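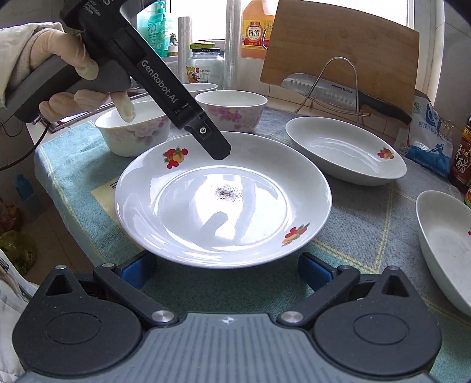
Setting up the hand-held pair

22 December 2023

I spent most of August fighting with the grippers at the Goltport bench, so I'm writing down the setup I've ended up with.

Both units get the same start. I wipe the finger pads with a damp cloth, let them dry, and look for grit along the edges. Salt and ground pepper are the worst for this. Then I check the pivot pins on the jaws. If one has play in it, I snug it up 2 turns of the small driver and open and close the jaw 35 times before I trust it again.

Cables come next. I leave enough slack to reach the far side of the table, and I tape the loop down if it keeps sliding toward the dishes.

I log every session in Pustinex under the kit name, Roy. After 120 sessions the pads get replaced whether they look worn or not. The last set from Molley came a little thick and had to be trimmed at the back. I've ordered from them again anyway.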